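The Sosgate Table, Bare and Otherwise

I've been putting off this page since July, mostly because I kept finding one more thing to say about a table. Sosgate is the smaller of our 2 back rooms, and it's where we try out cups and other small things before they go up front. These pictures all come from one sitting, and I'm so glad to have them up at last!

The pale top
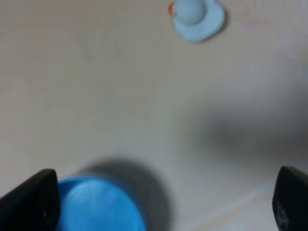
Choosing a color for the top took me far longer than it should have (I went through almost 20 samples from Plaltell, and I still have them in a drawer). I wanted something quiet that would let a strong color do its work, and the bright blue down at the bottom edge makes me happy every time. I came close to ordering dark green, and I still think of it fondly.

Cup and fruit

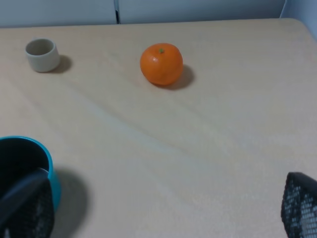

Small cups with no handle are a weakness of mine, and the Orbán shelf at home is full of them. They're good for tea, for salt, for the odd paper clip. The grayish beige one has a soft look next to that orange fruit, and I love that the little green nub is still on top. I'd have the two of them on my own kitchen table any morning of the week.

A turquoise neighbor

The Varkell room up front gets the louder colors as a rule, but turquoise and orange were too cheerful together to leave out.

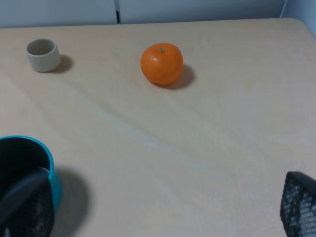 Coming to see the room

Sosgate is open from 2 until 5 in the afternoon. Come in by the side door and stay as long as you like.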